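Cable management (desktop computers)

Cable management is the practice of routing, grouping and fastening the wires inside a desktop computer case so that each one reaches its connector without strain and stays clear of everything else. It covers the thick bundles that come out of the power supply, the thin data cables that run to the drives, and the tiny colored leads that serve the power button, the lights and the front sockets. It is one of the most satisfying jobs in the whole hobby of computer building, and it can be done with a screwdriver, a handful of ties and a free evening!

Background

Early desktop cases gave the builder very little help. Cables were wide, gray and stiff, and they crossed the open space between the drives and the motherboard because there was nowhere else for them to go. Builders folded them like paper, taped the folds and hoped for the best. Some cut the wide ribbons lengthwise into strips and bundled the strips into a round cable, a trick that looked wonderful and did not always work.

The change to narrow serial cables for hard drives opened up a great deal of room. A SATA data cable is thin enough to bend around a corner (gently) and comes in almost any color a person could want, so a builder can tell the drives apart at a glance. Cases changed too. Makers began to leave a gap behind the motherboard tray and to punch openings along its edges, and most of the wiring could then travel out of sight.

Kinds of cable

The main power cable is the heaviest of the lot. It has 24 contacts on most modern boards, and it usually decides where everything else goes. A separate processor power cable runs to the top of the board and is the one most often found to be too short once the board is already screwed in.

Flat ribbon cables are still around, and they deserve more love than they get. A flat cable lies close against a surface, slips under a bracket and folds neatly at a right angle, provided the fold is soft. Many carry a printed rating along their length giving the temperature and voltage they are made for, and it is well worth reading before a cable is moved to a warmer part of the case.

Front panel leads are the smallest, and they cause the most muttering. Each ends in a plug barely wider than a grain of rice, and the pins they fit are packed together in one corner of many boards. Builders with big hands often use tweezers.

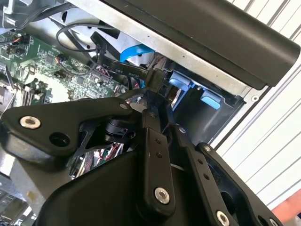
Replying to the original draft of this section, Dmytriv objected that it made ribbon cables sound like the easy part: the connector should always be held by its body and eased out evenly, never pulled by the flat of the cable, and a latch that refuses to move should be looked at with a flashlight before any more force goes on it. The advice holds for nearly every plug in a case. Power connectors usually have a clip that must be squeezed first, and many SATA plugs have a small metal spring that does the same work.

Routing

Most builders start with the longest and stiffest cables and fit the thin ones around them afterward. Each cable is plugged in loosely, led to the nearest opening, and only tied down once the machine has been switched on and found to work. Tying too early is the classic beginner's mistake, and experienced builders make it too – usually with the last tie in the bag.

Memory slots need a clear space above them so that the retention clips can swing open. A cable draped across the slots may do no harm while the machine runs, but it turns a two-minute memory upgrade into a long one. Fans need the same courtesy, and a loose wire touching a fan blade makes a ticking noise that can be maddening to track down.

Ties and fasteners

Plastic zip ties are cheap and strong, but they have to be cut off, and the cut end is sharp. Hook-and-loop straps can be opened and closed again and again, and they are kinder to soft insulation. The Vimico strap, sold on a roll and trimmed to length, is a favorite among club builders, while the Ranix clip sticks to bare metal and holds a single cable flat against the wall of the case. Twist ties saved from other packaging do perfectly well.

Effect on cooling

How much tidy wiring helps with heat is a lively argument. A thick tangle right in front of an intake fan can certainly block air. In an ordinary case with good fans, the difference between fair wiring and beautiful wiring is often too small to notice. Dust is another matter, as it gathers on every loop and knot, and a tidy case is far quicker to clean.

As a pastime

The Plarnberg Open Case Show, held each August, gives over a whole hall to wiring and nothing else. It began with 5 machines on a row of folding tables and has grown to 449 entries, with separate classes for small cases, office machines and restored older computers. Visitors vote by dropping a colored tie into a jar, and the best-loved entry in the restored class once collected 510 of them. That machine still had its original ribbon cables, every one refolded by hand.

See also

Computer case
Power supply unit
Ribbon cable
SATA
Cable tie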